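Ticket 285: Starkitz picking kit, trial unit, grip faults on moulded parts
Status: open
Raised by: Marina Vasilakis, Tretham
Assigned to: Aurel Ardeleanu, Starkitz support

Marina Vasilakis:
Your brochure says the kit handles "mixed moulded parts without retuning". We've had it since February and I have yet to see that. Black plastic parts, yellow shelf, default profile. It lines up, touches the edge, then either closes on nothing or shoves the part along. Restarted twice, no change. Log attached.

Aurel Ardeleanu:
Thanks, Marina. Could you confirm the firmware and run the shelf calibration again? Dark parts can be read short if the lighting is uneven.

Marina Vasilakis:
Firmware is 2.14. Calibration passed, as it did last time, so I'm not sure what a pass is worth. If lighting matters this much it ought to be in the quote. I set grip force to 200 as your manual suggests and ran it again with the parts lying at different angles.
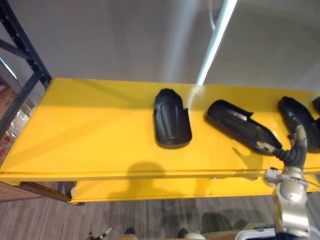 Same fault code as before. Prasert Saithong on our side thinks the fingertips need replacing. I'd like to know if pads are covered during the trial or if that's another invoice.

Aurel Ardeleanu:
Pads are covered. I'll send a set, plus a profile for curved shells. Please leave the force where it is until they're fitted.

Marina Vasilakis:
Fine. But a separate profile for curved shells sounds a lot like retuning to me. Please keep this open until I've run it myself.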